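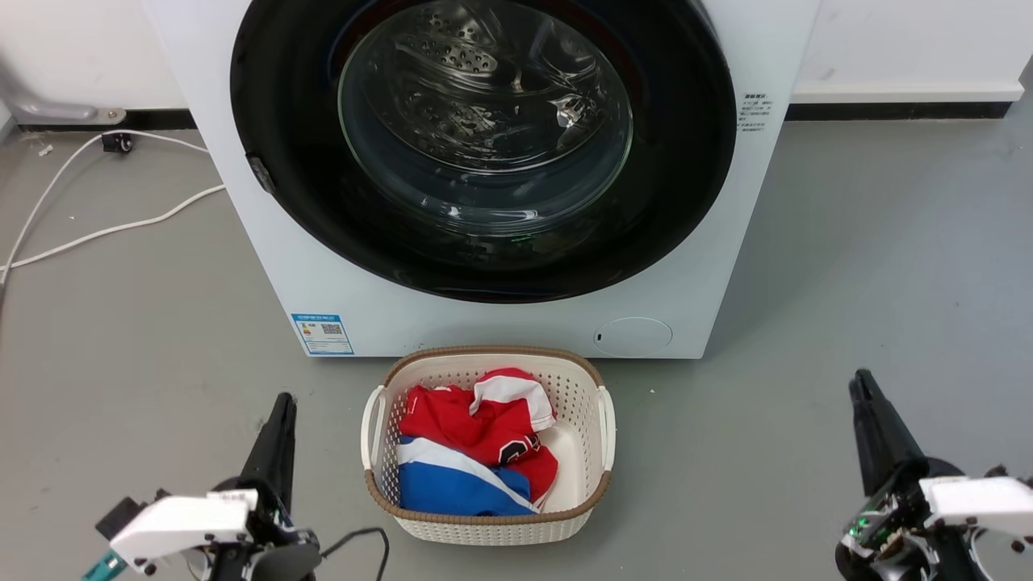
The washing machine, drum empty.

Thread on what it's like to put mussels on a menu in Funach this year. Long. Get a biscuit.

When I opened the supper room the plan was simple. Mussels from the bay, bread from my own oven, whatever Leif Sæther had in the bottom of the boat. I had a logo with a mussel on it. I still have the logo.

Last December we served 130 kilos of mussels. This December we served none, and a lot of leek tart.

The beds at the north end have been closed on and off since spring. Warm water, then algae, then heavy rain washing half the hillside into the bay, then algae again. The closure notice goes up on the slipway in a plastic sleeve and the sleeve fills with water, so you have to ring someone to find out what it says.

I ring Borghild Lundgren, who owns the ropes. She answers with "no" now. Saves time.

People say get them from somewhere else. I did, once. They came in a lorry from Asero with a form in triplicate and tasted fine. Leif ate a whole bowl in silence and then asked if they'd enjoyed the drive.

A table of six sent back the leek tart because "we came for the sea". You can see the sea from that table. I pointed at it.

Right, the money. The big cold store cost me £2,088 second-hand and was bought specifically for shellfish. It's currently the best-refrigerated home for cabbages on this coast.

What we can get, in case anyone is cooking round here: crab, on and off. Pollack. Spider crab, which used to go straight back over the side and now has its own line on the menu at a price that makes Leif laugh out loud. Dulse, if you don't mind wet knees.

Spider crab soup, since three of you asked. Roast the shells hard. Onion, fennel, a spoon of tomato purée, a glass of whatever's open. Water to cover, forty minutes, strain it twice. Then strain it again, because you will have missed a bit and a customer will find it.

Went to the harbour meeting in the Drovon hall. Seventy chairs out and people standing at the back. Carleen Ruawai had brought her grandmother's tide notebooks and read out the first date each year that the mackerel came in. It went very quiet. Then a man asked about parking.

Carleen's point was that the dates have been creeping for years and we all saw it and called it a funny old season. I've said "funny old season" myself. I've probably had it printed on a menu.

Meanwhile Lærke Zoëga is trying ropes further out, past the Murthy buoy, where the water's deeper and colder. First lot won't be big enough to eat until the autumn after next. She has already promised them to me and, I'm fairly sure, to everyone else.

Someone's just replied asking if we do mussels. Bless you. Scroll up.

Open from six tonight. Soup's on, tart's on, pollack until it runs out. Leif says he might have a lobster but he's being very mysterious about it.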